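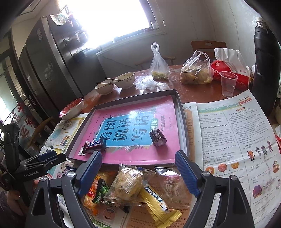 A workbook cover in a box lid, on newspaper. Photo: Gleice Brito

Old schoolbooks and why Lucimara Toledo keeps them

By Gleice Brito

I had been meaning to visit Lucimara Toledo ever since she gave a talk at the library in Clestero last October, when she held up a spelling book with a bite taken out of one corner and told us all, very fondly, that she had never found out whether it was a dog or a child. It took me until the spring to get on the bus and go. She met me at the stop at Sastau, took my bag before I could argue, and had the kettle on within five minutes of getting through the door.

Lucimara taught primary classes for 21 years and has been collecting school exercise books and workbooks for longer than that. She has 125 of them catalogued, each with its own card, and a good many more that haven't got as far as a card yet. "I'm behind," she told me. "I've been behind since the day I started. My sister asked me what happens when I catch up and I said, well, I suppose I'd have to go and find some more."

The collection began in her second year of teaching, when the school was clearing a cupboard and a pile of books was waiting by the bins. She picked one up to see what it was and found a composition called My Uncle's Shop, written by a child who had plainly been told to fill two pages and had run out of shop by the middle of the first. "So he starts listing the tins," she said. "Peas. Big peas. Tomatoes. Then he says what was behind the tins, and it was more tins! I stood there in the corridor laughing. I couldn't put it back after that, could I?"

I asked whether she looks for anything in particular. She thought about it for a long while, long enough to refill both our cups and find the biscuits, and then said that what she likes best is writing done to order. Sums are all very well, and she has some handsome ones, but a child who has been asked to describe a picture or finish a story has to come up with something, and quite often it comes from home. There are grandmothers in these books, and arguments over bicycles, and a great many dinners. One girl, asked to write about the sea, wrote a page on her mother being sick in the car on the way there and gave the sea itself a single line.

"Teachers used to mark that down," Lucimara said. "I did it too, I'm sorry to say. You'd write 'keep to the subject' in the margin. Now I read them and the bit I underlined as wandering off is the only bit I want to read."

She doesn't mind what language a book is in, and she is quite cheerful about not being able to read all of it. Neighbours help out where they can. She has noticed that books for small children set out much the same jobs wherever they come from – look at this, say what is happening, now write it down – and that the covers are nearly always brighter than the insides. Former pupils send her things when they travel or when they're clearing a parent's house, and she writes back to every one of them by hand, which she says is slower than it was and takes up most of her Sundays.

The talk turned to the practical side, partly because I have a box of my own mother's school things in the loft and have been worrying about it. Lucimara was kind about the loft but firm. Lofts get too hot and then too cold, and paper doesn't care for either. She would rather see a box at the bottom of a wardrobe. She takes out staples if they've rusted and leaves them if they haven't, and she won't have sticky tape near anything. When I confessed that I had mended a torn page with it years ago she put her hand on my arm and said, "Leave it now, love. You'll only make it worse."

As for what to keep, she thinks most families should keep less than they do. Her own rule is 3 books for each child, one from the beginning, one from the middle and one from whenever they stopped wanting to show you. "You won't read forty," she said. "You'll open the box, feel tired and shut it again. But three you'll read, and then you'll ring them up and read bits out, and they'll be mortified. It's lovely."

Her own daughter, I gathered, has been rung up many times.

We had lunch at Fontes, the café on the corner, where the soup was leek and Lucimara seemed to know everybody who came in. A man stopped by our table to say he had found his brother's geography book and did she want it, and she said of course she did, and then asked after his knee. It was a long conversation, the one about the knee. When he had gone she told me she had taught them both, and that the brother used to draw mountains on everything, including the register.

I wondered if she ever felt awkward reading what children had written so long ago without knowing anyone would look at it again. She does, a little. She keeps surnames off the cards, and twice she has sent a book back to the person who wrote it when she was able to find out where they were living. One of those was a woman in Clorisberg, well into her seventies, who wrote to say she had no memory at all of the story in it but recognised the kitchen straight away. She described the kitchen over four sides of notepaper. Lucimara keeps that letter in the drawer with the cards, and she read me the part about the stove, which had a door that had to be held shut with a spoon.

Next on her list is a stack of handwriting practice books, which she admits are the dullest thing she owns. "Row after row of the letter g," she said. "But you do get to see somebody lose patience. It's usually in the fourth row."

Lucimara is giving her talk again at Clestero library on Sat 25 May, in the afternoon. Entry is free, and she is happy for people to bring along a schoolbook of their own, so long as they don't mind her reading it.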